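4.2 What visitors saw at the open day

The claims made for the Kestent arms at the April open day were generous, and the gap between what was announced and what was shown deserves its own section. The program promised "everyday table setting at household speed." Speed was certainly on offer. With the grippers swinging over the wooden tabletop as fast as they did (Figure 3a), most visitors standing behind the rail could not have told a clean approach from a corrected one, and we doubt that the staff could either.

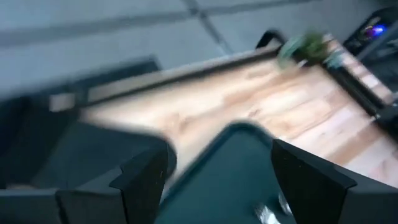 We asked each of the 23 visitors who agreed to be interviewed to say what the task had been. Their answers did not agree. Several said the robot was clearing up, others that it was laying a place, and two thought it was being tested for reach. None mentioned the printed card on which the task was written. We take this as a warning about open days as evidence: people report being impressed before they can say by what.

The choice of objects matters too. A tray, a bowl and a fork with a bright orange handle are easy things to tell apart on pale wood (Figure 3b). The fork is the hard one, being thin and low, and a fair demonstration would have told visitors how often it is picked up on the first try. The handout gave a single total of 1275 practice runs, without separating forks from bowls, and the presenter could not break the number down when asked.
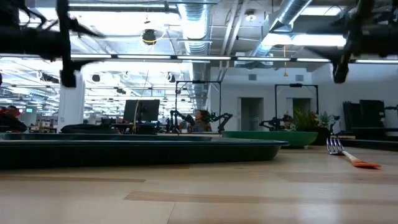
By Ching-wen Tse and Obadia Ndung'u, Birkdale
Fieldwork with Bríd Moriarty

Of those runs, 548 were listed as "complete." The word was not defined. Pieter Van Hecke, who led the tour, told us it meant that the arm had finished its motion. On that reading, a run in which the bowl ended up in the wrong place would still count, and the figure says very little about table setting.

We also question the setting. The bowl and the light blue cup stood close together, well within reach of the fingers (Figure 3c), in a room full of equipment, bins and people. A busy room may be a tougher test than a bare one, as Van Hecke argued. It may also make no difference at all to an arm whose attention is fixed on one tabletop. The open day offered no comparison that would settle it.

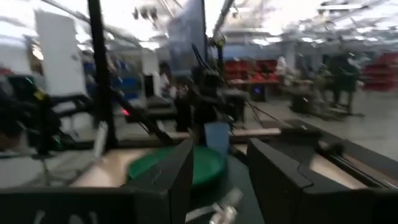
Page last changed: Sunday, 548 replaced the earlier count of complete runs

Figure 3. Work at the tables during the open day: (a) gripper over the tabletop; (b) tray, fork and bowl; (c) bowl and cup ahead of the fingers.

None of this shows that the arms cannot set a table. It shows that a visitor had no way to find out. Section 4.3 turns to the Wover trials, where failures were at least written down.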